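Phone Accessory Sorting and Reuse: Progress Report to the Dretorley Fund, June
Prepared by Sebastián Palma for Eyvindur Fogh

14 shares | 3 comments

Eyvindur, we've had a terrific stretch since the last report and I'm very glad to be writing this one! The sorting bench at Zoroldale is in daily use, and the backlog of donated phone cases that was sitting in the hallway in spring is finally going down. We set ourselves a target of 1,000 cases by the end of the grant. By the close of this period 200 had been checked, trayed and passed on to the repair café at Yuen, and the pace is picking up every week.

The biggest change is the white tray. We used to stack cases straight on the table and they slid all over the place (you'll remember the mess from your visit). Now each case gets its turn on the white surface, back up so the camera openings can be checked, and then goes into the tray. It's a small thing and it has made the work so much calmer.

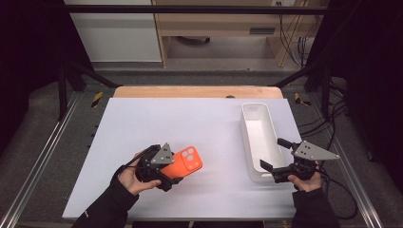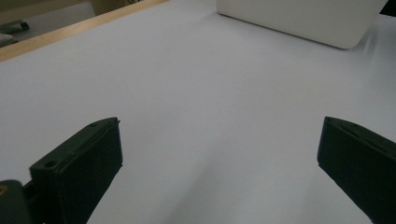
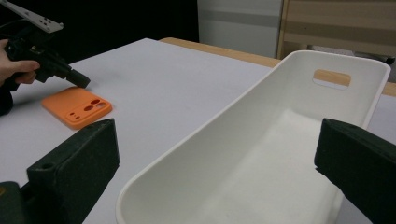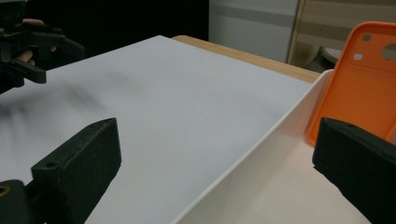

Orange case and white tray, first and third pictures; in the fourth, the case is leaning in the tray.

What happens to cases that don't pass the check?

Cracked or badly stretched ones go into a separate bin for Codovico, who grind them down for craft sheets. We sent off 30 this period.

Spending is on track. The trays came in under budget, and with your approval I'd love to put the difference toward 12 more, so that each phone model can have its own. Labels are the next job. We tried handwritten ones and they smudged, so I've asked Codovico what they use on their bins.

I'll send the July numbers as soon as the Yuen pickup is done.

Comments (3)

Marit: So happy to see this moving. Do you take tablet covers too?

Sebastián Palma: Not yet, but ask me again in the fall!

bench_fan: Got a case for my old phone at Yuen, fits great, thank you

Recent updates
Moving the backlog out of the hallway
Codovico collection: what goes in the bin
Yuen repair café, summer hours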